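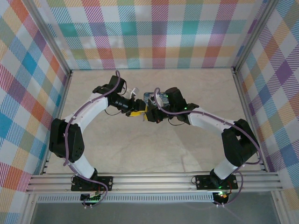
Tarek Hattar soutient que le tissu à carreaux n'a sa place que sur une nappe ou un grand-oncle, et que trois parois d'un coup relèvent de l'acharnement. Il l'a écrit sous la première version de cette galerie, avec un point final très sec. Je garde la remarque en tête de page, elle donne le ton des échanges.

Bienvenue donc dans le coin carreaux et marbré. L'aménagement est modeste : trois côtés habillés de tissu, un sol beige veiné qui se donne des airs de hall de banque, et de petits objets qui passent par le milieu. Sur la photo d'ouverture, c'est une petite pièce bleue et blanche, du genre carte plate, tenue en l'air au point de rencontre des pinces. Elle a un petit bout blanc et mince pour voisin de gauche. Le reste du terrain est au marbré, qui en profite.

## Les carreaux

Je voulais de l'uni. J'avais même commandé le nuancier Findura, 131 teintes, dont une bonne moitié porte le nom d'un légume ou d'un temps de pluie. J'ai passé une soirée entière à comparer « brume » et « petite brume ». Au matin, à la lumière du jour, c'était la même.

Les carreaux ont gagné parce qu'ils étaient en magasin, et aussi parce que je m'étais lassé du gris. Le coupon faisait 298 cm, ce qui m'a paru immense sur le comptoir et beaucoup moins une fois chez moi. J'ai appris au passage que des carreaux, cela se raccorde dans les angles, et que les angles n'en ont aucune envie. Celui du fond à gauche m'a pris plus de temps que tout le reste - je ne dirai pas combien, ma famille lit cette page.

Quelques conseils pour qui voudrait se lancer dans la même folie :

- Laver le tissu avant de le couper. Je l'ai fait après, sur le premier coupon, qui sert désormais de torchons.
- Repasser à l'envers, bien à plat, et ne pas tirer sur le biais.
- Choisir des carreaux plus grands que ce que l'on croit vouloir. Les petits fatiguent l'œil au bout d'une heure.
- Ne pas demander l'avis de Tarek.

## Le faux air de marbre

Côté surface, j'hésitais entre le marbré et un modèle « terrazzo festif » repéré chez Prenlow, à 37 euros, dont l'échantillon ressemblait à une tranche de nougat oubliée dans une poche. Le beige l'a emporté à l'usure. Il est sage, il est clair, ses veines crème et brun pâle ne réclament rien, et les petits objets s'y repèrent bien, à condition de ne pas être beiges eux-mêmes. J'ai perdu une gomme de cette façon. Elle a été retrouvée un jeudi, par quelqu'un qui cherchait autre chose.

L'association des deux motifs a été jugée audacieuse, mot que l'on emploie aussi pour les coiffures ratées. Je persiste : des carreaux tout autour, des veines en bas, un objet au centre, l'œil sait où aller. Il y va peut-être pour se reposer, mais il y va.

Pour finir, la boîte. Petite, rectangulaire, la face avant blanche ou d'un bleu-gris très pâle selon l'humeur de celui qui regarde, les coins du bas arrondis, le dessus presque noir. Elle est posée un peu de travers, le bout droit légèrement plus bas que le gauche, et la pince vient lui coiffer la partie gauche du dessus. J'aime beaucoup ce léger travers. Une boîte parfaitement droite sur du marbré, cela fait vitrine de bijoutier, et je n'ai pas le budget pour la moquette qui va avec.
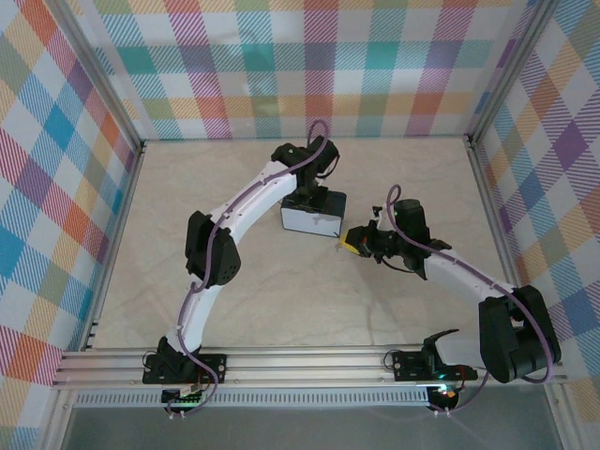 ## Ce que l'on m'a demandé par courrier

**Est-ce que ça se nettoie ?** Le marbré, d'un coup d'éponge peu mouillée, puis un chiffon sec. Les carreaux, à la brosse douce, de haut en bas, en pensant à autre chose. J'ai essayé le rouleau adhésif Besteo : il enlève les poussières et laisse en échange une sorte de regret collant. Je suis revenu à la brosse.

**Où trouver le même tissu ?** Je l'ai pris chez Niazi, au rayon des fins de série, entre un velours moutarde et un imprimé de homards. La référence n'y est plus. Les homards y sont toujours.

**Pourquoi pas du blanc partout ?** J'ai eu du blanc partout. On aurait dit une salle d'attente dont le médecin serait parti en mars. Je ne recommence pas.

**Faut-il prévoir de la marge à la coupe ?** Oui, et davantage que prévu. J'avais taillé un premier panneau à 102 cm, très content de moi, en oubliant les ourlets. Il a rejoint les torchons, qui commencent à former une collection.

## Encore à faire

Reprendre le raccord de l'angle gauche, celui dont il ne faut pas parler. Chercher une seconde boîte, claire sur le dessus cette fois, pour voir si l'ensemble s'en trouve mieux. Tarek propose d'essayer des rayures. Il a joint un croquis à son message, au stylo bille, avec des flèches - je l'ai rangé avec les torchons.

Les remarques restent ouvertes sous la galerie. Les partisans de l'uni sont priés de préciser la teinte, et de me dire franchement s'ils voient une différence entre « brume » et « petite brume ».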